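Rudbridge towel cell: progress report to Nseir
Keisha Doucet, 17th September

The arm is running again, but I would not call it fixed. In August it stopped mid-cycle eight times, and Ullix put that down to the wrist joint. They reset the zero position, billed us 1553 dollars and closed the ticket. Four more stops followed. I have asked them what the reset was meant to cure and have had no clear reply.

We have since checked the gripper ourselves, tightened the wrist bolts and gone back to the older grip settings. Stops are down, though some five days of running is too short to prove much. Flatano says its new software will take care of the rest - I would like to see it do so before we pay for it.

The cables still need work. They lie loose on the floor on both sides of the mat, and I suspect a tugged plug as much as I suspect the joint.
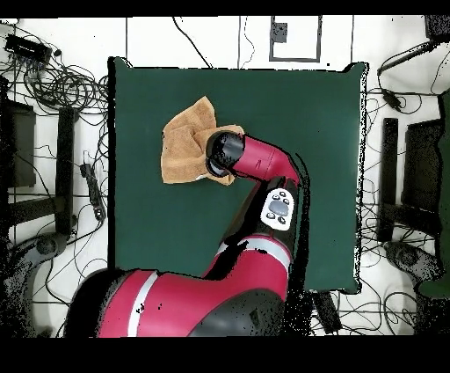 Arm over the green mat with a tan towel in the gripper, cables not yet tied down.

Next steps are to route and clamp the cables, then repeat the run with the settings left alone. I ask that the second payment to Ullix be held until then.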